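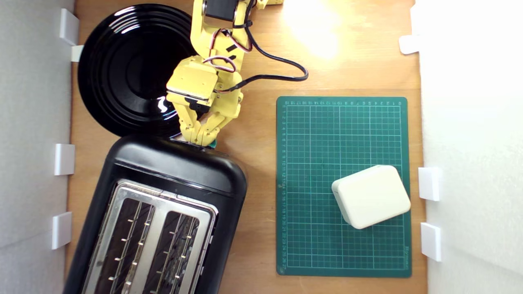

5. Using and Caring for Your Plirholm Wood Countertop

Revised 9/6/23. Replaces the August sheet packed with the first boards. Steps 3 and 4 of the oiling instructions have changed.

The sections before this one cover unpacking, cutting to length, and fastening the countertop to the cabinets. Start this section after all screws are in and the sink cutout, if you have one, has been sealed.

5.1 Before first use

Your countertop leaves the factory with one thin coat of Kolach oil. It protects the wood during shipping and isn't enough for kitchen use. Apply two more coats before you put anything on the surface.

You will need:
Kolach countertop oil (part 988, sold separately)
Lint-free cotton cloths
Fine sanding pad
Rubber gloves
A metal can with a lid, half full of water

CAUTION: Cloths soaked in oil can heat up and catch fire without a flame or spark. Put used cloths in the can of water, close the lid, and take the can outdoors. Do not leave cloths in a pile or put them in the trash dry.

1. Open a window. Keep the room at normal indoor temperature.
2. Wipe the countertop with a dry cloth. Remove any pencil marks with the sanding pad, working along the grain.
3. Pour a small amount of oil onto a cloth, not onto the wood. Spread it in long strokes along the grain. Cover the top, the front edge, and both ends.
4. Wait 15 minutes. Wipe off all oil that hasn't soaked in. If the surface feels sticky, keep wiping with a clean cloth.
5. Let the countertop dry overnight.
6. Rub lightly with the sanding pad, wipe away the dust, and repeat steps 3 to 5.

Note: End grain takes more oil than the top. Go back over the ends and the inside of any cutout before you wipe off in step 4.

Note: If you also bought the Skivik wall shelf, oil it on the same day. The two products use the same finish and will match better.
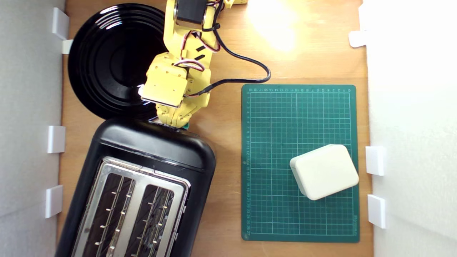
Keep the surface clear until the second coat has dried. For the first 5 days after that, wipe up water right away and don't leave rubber mats or plastic containers on the wood. They trap moisture while the oil is still hardening and can leave pale patches that need sanding out.

5.2 Everyday cleaning

1. Sweep off crumbs with a dry cloth or soft brush.
2. Wipe with a cloth wrung out in warm water and a drop of dish soap.
3. Wipe again with plain water.
4. Dry with a towel.

Do not use scouring powder, steel wool, bleach, ammonia, or oven cleaner. Steel wool leaves small bits of metal in the grain, and these turn into black spots. The Chauvin stone cleaner sold with our other countertops is not suitable for wood.

Water around the faucet is the most common cause of damage. Dry that area after each use, and check now and then that the sealant behind the sink hasn't pulled away from the wall.

5.3 Heat, knives, and small appliances

Always use a trivet under hot cookware. The trivet should have feet so air can move underneath. A folded dish towel is not enough under a pan straight from the stove.

Use a cutting board. Knife marks won't weaken the countertop, but they break the oil finish and let water in.

Small appliances may stand directly on the wood if they have feet. Lift them to move them, and check the feet for grit. For toasters, empty the crumb tray regularly and follow the clearance distances in the appliance manual. Don't run a toaster under a low shelf or wall cabinet. Coffee makers and kettles should stand where the steam doesn't rise against the underside of a cabinet.

Cast iron left on damp wood will leave a dark ring. So will steel cans and some bottle caps.
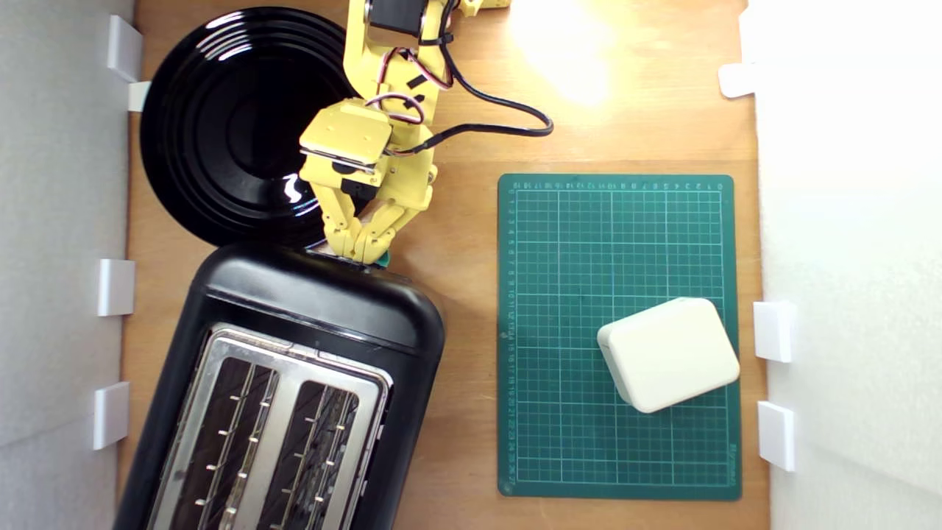 Light brown wooden tabletop with white walls to the left and right.

5.4 Gaps and side walls

Wood gets wider in humid weather and narrower in winter. Where the countertop runs between two walls, leave the gaps described in section 3 open underneath and cover them only with flexible sealant or a loose trim strip. Do not fill them with grout or hard filler.

If the board rises slightly in the middle during a humid spell:

1. Check that the screws sit in the slotted holes of the brackets and can slide.
2. Loosen any screw that is jammed against the end of its slot. Do not remove it.
3. Leave the countertop alone for a few weeks, then tighten the screws by hand.

A board that stays bowed after this may have been fastened too tightly along the back edge. See section 3.6.

5.5 Re-oiling

Apply one coat every 9 months, and more often near the sink. To test the finish, drip a little water on the surface. If it beads, the finish is good. If it soaks in and darkens the wood, it's time to oil.

Follow steps 1 to 5 in section 5.1. One coat is normally enough.

5.6 Removing marks

Light scratches: rub with the sanding pad along the grain, then oil the spot.

Water rings: let the wood dry for a day first. Many fade. If the ring remains, sand and oil.

Black spots: sand until the color is even. Deep spots may not come out completely.

Burns: scrape off the charred wood with a sharp blade held upright, then sand a wide area so you don't leave a dip.

Sanding marks and small color differences after a repair even out with time and are not covered by the warranty.

Text: Clotilde Sabatier. Technical check: Abena Wumbei.

Continue to section 6, Replacing the Sink Sealant.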